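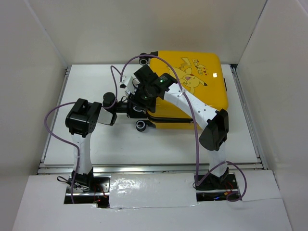

Wheel station at Okar, with a yellow Pikachu suitcase on the table and both arms in at the wheel end.

So a few of you asked what my job looks like now that we have the arms. I'm in luggage repair, been at the bench 15 years, and yes, kids' cases get the same treatment as everybody else's!

Biggest change is my wrists. I used to do wheel checks by hand all shift, 70 cases on a busy one, and I'd go home and not be able to open a jar. Now I mostly set the case down, start the program and keep an eye on it.

What I didn't expect is how much I'd miss the talking. We had four people along one bench. Now it's me and Ruairi Morrison, 2 stations each, and we kind of shout across at each other – he says I've gotten louder.

Pay is the same so far. They moved us from "bench tech" to "cell operator" in May and the raise is "under review" (I'll let you know, don't hold your breath).

Training was three mornings with the Trullier people. Pretty good, except the manual is 121 pages and the part you need is always in the back.

Would I go back to the old way? For the wrists, no. For the company, maybe on a slow afternoon – anyway, break's over, a stack of Vatetti carry-ons just rolled in and they all need wheels.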